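23 October 2019

Up at six and out before it was light. Drove to Hikcombe for the tire appointment, which I had been putting off since July. They wanted $235 for the pair and another $19 to get rid of the old ones. I paid it. The waiting room had the heat on too high and a television going with the sound off.

Read 42 pages of the library book while I sat there. It is a history of the canal at Sturkance and slower than I hoped. The chapter on the lock keepers' wages was good. The one on bridge tolls I skimmed.

Stopped at Nowakowski on the way back for rye bread, mustard and a bag of onions. They were out of the small pickles again. 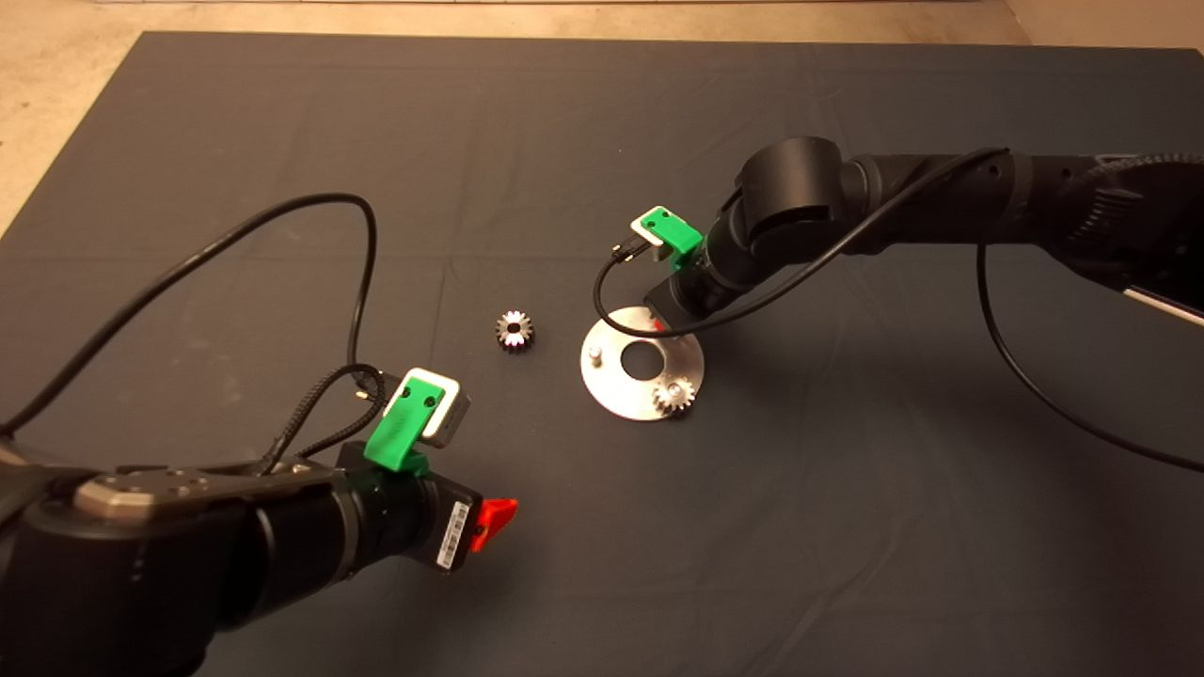

Got home before noon and had soup. It was 46 degrees and windy, so I left the gutters alone and raked the side yard instead. The maple is still holding half its leaves, so I will be doing it over in a week or two. Filled five bags. My left shoulder is sore tonight, same place as last fall.

The letter from Huvirham came in the afternoon mail. The water will be shut off on our street for a morning next month, no date given yet. I put the letter on the refrigerator.

Onions and eggs for supper. Called my sister but got the machine. Need to return the book by Friday week or renew it, and the porch bulb is out.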